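Stosham Desk and Partition Set

Seller: Londico Office
Listing reviewed by Thiện Vũ, 2023-06-18

Londico sells the Stosham as a desk that "stays calm under a working day." I have learned to distrust furniture that has feelings, so I'd rather talk about what you get: a white top, a fabric-look partition, and a claim that the surface shrugs off cups, crumbs and whatever else people bring to work.

The top is matte, and that part of the pitch I accept. Overhead light doesn't bounce into your face the way it does on a gloss finish. Whether it stays white is another matter. The warranty runs five years and leaves out staining, so read it before you put a coffee mug down without a coaster.

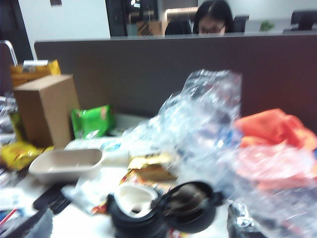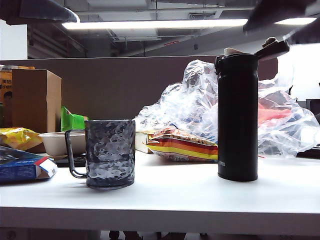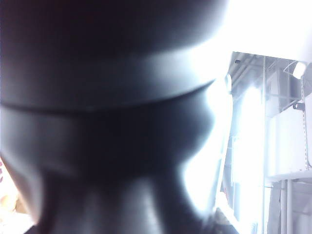
The partition does one job and half of another. It gives you something to look at besides your neighbor, and I wouldn't pay extra for the "acoustic" version on the strength of the brochure. Ask for test figures. I asked twice and got a color chart.

Storage is the weak point. There are no drawers in the base price, and snacks, boxes and wrapping all end up on top — a bigger desk would only hold more of them. The Gudus drawer unit fits underneath and costs extra.

Assembly: two people, around 16 bolts per desk, hex key supplied.
Sold in: singles, pairs, rows of 6.
Delivery: curbside only. Stairs are charged separately, and the website keeps that on a different page.
Returns: unopened cartons only.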